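How Does a Robot Learn to Play a Drum?
Riltura Young Learners' Pages: Machines That Learn

When you learned to tie your shoes, someone probably showed you how. You watched, you tried, and you tried again. Many robots learn in a similar way. They study examples.

An example is a record of one try at a job. It holds the pictures from the robot's cameras and the numbers that tell where each joint of the arm was. The computer stores these together, moment by moment, so that it can match what the robot saw with how the robot moved.

At the Riltura learning laboratory, a person guides the arms through each try. For the drum lessons, the team sets out a small red drum and a thin wooden stick on a patterned cloth. Other things may stay on the table too. A robot that has only seen a tidy table may become confused by a messy one.
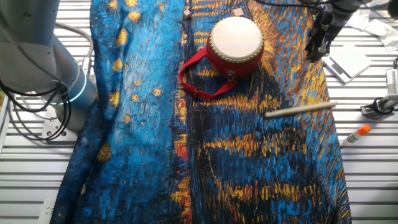 Beathag Urquhart asked whether the cloth makes the job too hard, as a drum would be much easier to find on a plain white table. The laboratory agrees that it would be easier. The cloth is changed after every six tries for that very reason. Yellow stars today may be green stripes tomorrow, and the robot must learn that the drum matters and the pattern does not.

Why is more than one camera used? A camera fixed near the table sees the whole work area, but an arm can block its view. A camera on the robot's wrist travels with the gripper, which is the part that works like a hand. It sees things up close. When the arm moves quickly, its pictures can be blurry – and these are saved as well, for the robot will meet blurry pictures when it works by itself.
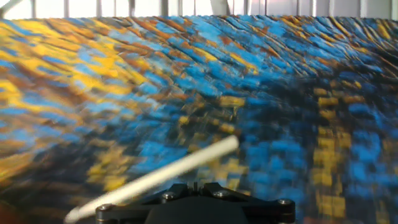 The gripper, a pale rod and the colorful surface, seen from the robot's wrist.

After each session, two people check the examples. They mark where each try begins and ends. A try in which the stick was dropped is given its own label and kept in a separate group.

Try it yourself: Ask a friend to put a spoon in a cup three times, moving the cup to a new spot before each try. Write down what changed and what stayed the same. Your notes are a small set of examples.

Words to know
Gripper: the part of a robot that holds things.
Joint: a place where a robot arm bends or turns.
Label: a short note that tells what an example shows.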